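Media release
July 13, 2026

Drorwood students teach a two-armed robot to set and clear a table

SISHOLM – Students in the Drorwood Robotics Club will show their table-setting project to the public at the Sisholm Community Fair in August. Entry to the club's display is free.

The project, named Avier, asks students to program a two-armed robot to handle ordinary tableware. Four students have been working on it since the start of the school year, meeting after class and on some weekends. They have recorded 3000 practice runs so far, each one a short attempt at picking up or moving a single item.

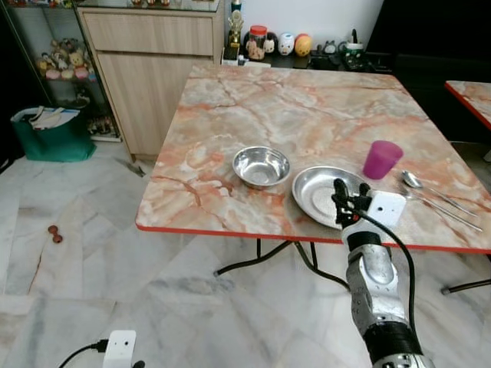
Avier is the club's first project to use household items in place of foam blocks. Club leader Sorcha Baxter asked the students to choose things they would find in their own kitchens and to practise in a furnished room with normal lighting. Each item calls for its own approach. The students worked first on the steel plate, where the gripper has to come down over the raised rim with its fingers upright, and later moved on to the plastic cup. Glossy surfaces were a problem early in the year, and the students rewrote part of their vision program to deal with reflections.

"Flat cutlery is still the hardest," said Baxter. "A cup stands up and gives you something to grab. A spoon lying on a table gives you very little, and the students have tried a lot of different angles."

Student programmer Jozefína Ondrejka wrote most of the code that controls the arms. She said the club changed its plans after the first few months.

"We wanted to do the whole table at once," Ondrejka said. "Now we do one item, check it, and go to the next. It's slower but we can see where the mistakes are."

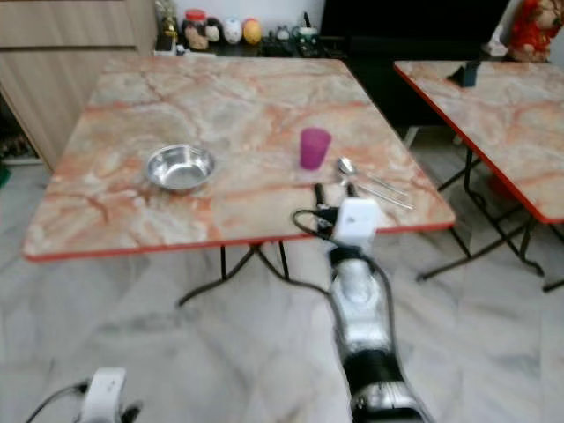 The right gripper near the front edge of the table during work on the Avier project.

The fair display will run for 35 minutes at a time, with a break between sessions for questions. Visitors will be able to talk with the students and look through their logbooks.

The club will also enter Avier in the Drummond Student Robotics Challenge. New members are welcome, and no programming experience is needed.

Media contact: Sorcha Baxter, Drorwood Robotics Club, Sisholm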